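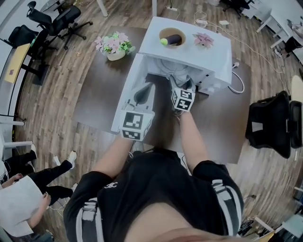
Is the Tendton handheld gripper kit worth buying if you don't own a robot arm yet?

Siiri Kļaviņa

I'm looking at the Tendton two-hand kit from Skondia. It's two handheld grippers with marker cubes, a head camera mount and a year of their processing service. The sales page says you can "start collecting robot-ready data today, no robot required," and I have read enough sales pages to be wary of the words "ready" and "required" in one sentence.

We're a small shop that packs and repairs display cabinets. The job we'd like to hand off one day is reaching into a box with an open front, taking out whatever soft stuff is in there and putting it somewhere else. We have no arm. The plan, if you can call it that, would be to record people doing the job with the grippers now and buy the arm in a year, when they're cheaper or better or both.

Things I can't get a straight reply on from the vendor:

Does the tracking hold up when your hands are inside something?
Do the recordings stay useful if the arm we end up with isn't the one they had in mind?
What does the service do that we couldn't do ourselves?

I asked all three by email and got a brochure back. The same brochure I already had.

Pirmin Kuster
Accepted

Wait until you've picked the arm, or at least the gripper that will go on it. I used the two-hand kit for most of a year at my last job and I'd buy it again for the right project, but yours as described isn't it yet.

On tracking. The head camera finds the marker cubes and works out where each gripper is from the printed patterns. When it sees a face of the cube clearly, the position is good. When it doesn't, the software fills in from the motion sensor in the handle, and that drifts. The cube sits back near the wrist, so in a shallow box you can have the fingers all the way in and the cube still out in the light. In a deep box the cube goes in too and you're guessing. Before you spend anything, measure your box. Then take a ruler or a stick, hold it the way you'd hold the gripper, reach to the far back corner, and have someone look from over your head. If they can't see your wrist, the camera won't either.

Also, people lean. You tell them not to and then the thing they want is at the back, so they bend down to look and the head camera goes with them. A leaning operator can put the camera in a fine spot (right over both hands) or a terrible one (looking at the top of the box and not much else). We threw out more recordings for head position than for anything the hands did. The manual gives this half a page.

On the arm. Skondia's line is that the recordings carry over to any arm with a two-finger gripper. My experience was that they carry over to an arm with THEIR two fingers bolted on. The finger shape matters a lot for soft items. If you record with a narrow pointed jaw and then mount a wide flat one, the hand positions are all still there and the grasps are wrong. You can buy the matching fingers separately, and they do have adapter plates, but check that a plate exists for the arm you want before you record anything. They list plates as "available on request" and for ours the request took until November.

Then there's reach. A person can stretch, turn a shoulder, shift a foot. If your forearm comes in at an angle the robot can't make, that recording is a nice video. The software will flag those for you, but only once you've told it which arm you have. You don't have one. So you'd be collecting for a year without knowing how much of it is any good, and that's my real objection to the plan.

On the service. It does three jobs: lines up the camera with the handle data, throws out stretches where tracking was lost, and exports to a couple of file formats. The first is the part I'd pay for. The other two a decent programmer could write in a couple of weeks. They count usage in episodes, one episode being one start-to-stop recording, and the basic plan covers 500 of those a month. Failed ones count. Ask me how I found that out.

Out of 2534 episodes we recorded on one task, 600 were unusable. They'd tell you that's normal and for all I know it is. But no page of theirs mentions it.

Comments on this post

Siiri Kļaviņa
Thank you, this is more than I got from the company in five emails. Did the stick test. With the shorter box you can see my wrist the whole time, with the tall one it vanishes. The tall one is most of our work, naturally.

Pirmin Kuster
Then ask them for a trial on the tall one specifically. They'll offer to demo on their own setup. Say no to that, their boxes are suspiciously roomy.

Siiri Kļaviņa
Could we move the camera? Put one on a stand at the side?

Pirmin Kuster
The hardware would let you. The service only takes the head view plus one fixed camera on the higher plan, and I never got the fixed one to help with lost markers. Maybe it's been fixed. Get it in writing.

Gunārs Šimkus

Just get it. Everyone is going this way and by the time you've finished comparing things you'll be behind. We bought two sets and the guys learned it in an afternoon. Very light, battery is good. The Kitau one is cheaper but I haven't tried it, looks flimsy from the photos. You can always sell it on if it doesn't work out.

Comments on this post

Jaanus Krūmiņa
What are you running on the robot from the data you collected?

Gunārs Šimkus
Robot isn't here yet. Should be soon.

Jaanus Krūmiņa
So the review is of the battery.

Gunārs Šimkus
And the weight. Read it again. I said the guys learned it in an afternoon and they did.

Pirmin Kuster
One warning on selling it on: the license for the processing service is tied to the first buyer. A used kit without it is a pair of grippers and a camera strap. I'd check your terms before you count on getting much back.

Ülle Urbonaitė

I'll disagree with Pirmin on one point and agree on the rest.

The point is waiting. If you have one task and you know it well, there's some value in recording early even with no arm, so long as you keep it small. You will find out how your people do the job. We didn't know ours. Two of our packers reached in with the left hand and steadied with the right, one did it the other way around, and one used both hands for everything including things that plainly needed one. A policy trained on all of that mixed together would have been a mess. We had them agree on one way of doing it and wrote it down on a sheet before recording for real. You could do this with your bare hands and a phone, mind you. The kit made us take it seriously because it had cost money.

So what I'd suggest is rent, if your area has a dealer who rents. Ours was Ķēniņš and they let us have a two-hand set for a month, with the deposit taken off if you bought. Do 200 episodes on the short box and 200 on the tall one. Don't touch the settings between them. Then ask Skondia to run both sets through the service and send you the share of each that was rejected, with the reasons. If they won't send reasons, you have learned something about how support will go later.

Things that bit us, in no order:

Calibrate each morning. The quick check passes when it shouldn't. Do the long one.

Marker cubes get scuffed. A scratch across the pattern and the camera loses that face at certain angles, and it's hard to spot because the other faces still work. We wipe them and look at them at lunch. Spare cubes are overpriced for what they are.

Lighting overhead is fine until your own head shades the box. If it's dark in there to you, it's dark to the camera. We added a lamp, got glare on the cubes, moved the lamp, and so on for a whole day.

Loose fabric is the hardest thing you could have picked. It never sits the same way twice and from above you often can't tell whether you have hold of it. The marketing clips all show solid things with a bright color. Ask to see a soft gray one.

Sleeves. Long ones fall over the handle and hide the cube. We wear short.

Put things on top of the box and leave them there or take them off for good. We changed the decoration halfway through and then couldn't say if the later results were worse due to that or due to something else. Probably something else, but I can't prove it.

As for what you get at the end, we are running an arm from our recordings now, on one box size. It gets the item out on most tries when the item is near the front. At the back it hesitates and sometimes closes on air. I wouldn't leave it by itself and I wouldn't believe a salesperson who said I could. It's slower than the slowest person here. We think it can get better with more recordings from the back of the box, and the company thinks so too, but they sell the recordings plan so they would.

Comments on this post

Siiri Kļaviņa
Very useful. Did the service tell you it was weak at the back, or did you find that by running it?

Ülle Urbonaitė
By running it. The service report said everything was green. When I went through the recordings myself, the back corner ones had gaps in the tracking that had been smoothed over. You can turn smoothing off in the export menu, it's the last option and it's on by default. Turn it off for your trial or the rejection numbers won't mean much.

Pirmin Kuster
I didn't know that setting existed. That may explain a few things from last year.

Jaanus Krūmiņa
It's only there after the spring update. Before that it was always on and you couldn't see it.

Siiri Kļaviņa
Wrote to them asking for a month's rental and a run on the tall box with smoothing off. They replied within the hour this time, to ask what I meant by smoothing. I've sent them Ülle's explanation and will post what comes back.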